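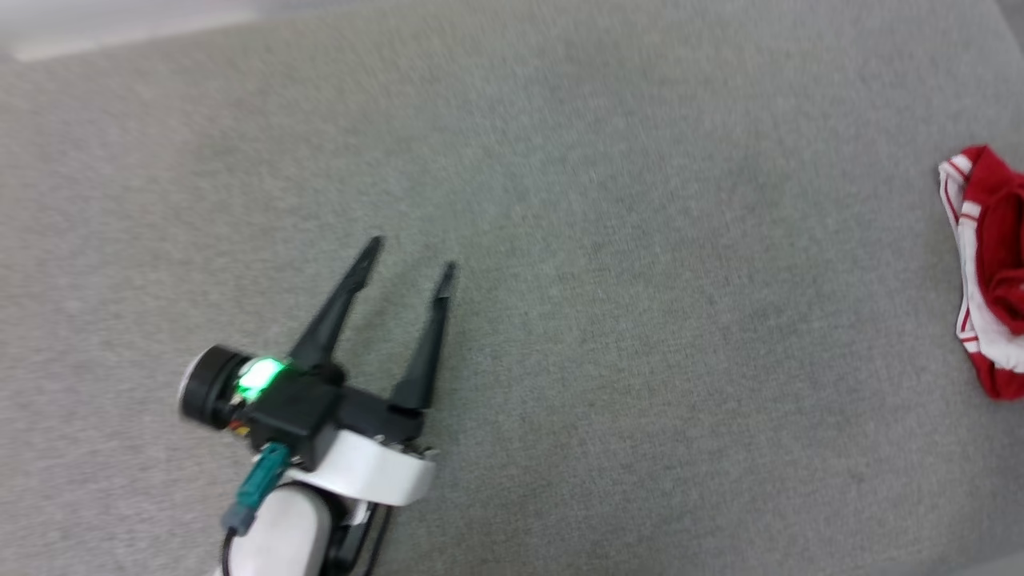 Slide 2: Where the piece came from

Good evening. I'll talk for 15 minutes and then take questions.

The piece is called Tokport. It's a sound installation for a stairwell, and it opens in November. I started it on September 7, 2020, with one recording of a ferry ramp going down at Zendport.

(Play the first clip. Let it run to the end.)

That recording is 169 seconds long. Everything you hear in the stairwell is cut from it. I slowed some parts down and left the rest alone.

Slide 3: Speakers

There are 5 speakers, one on each landing. I tried 4 first and the top floor went dead. The cables run behind the handrail. We used 900 feet of cable, more than I had budgeted for.

Mention the Clestetti gallery, where an early version was shown in a square room. It was too loud there. People stayed near the door.

Slide 4: Hanging

The speakers hang on Mühlbauer brackets. They had to come off twice because the wall plugs were too short. Say this quickly, then move on.

(Second clip. Turn the volume down before you start it.)

Slide 5: Still to do

The timer needs to match the building's opening hours. The wall text is written but not printed. I haven't decided whether to put a bench on the ground floor, so ask the room what they think.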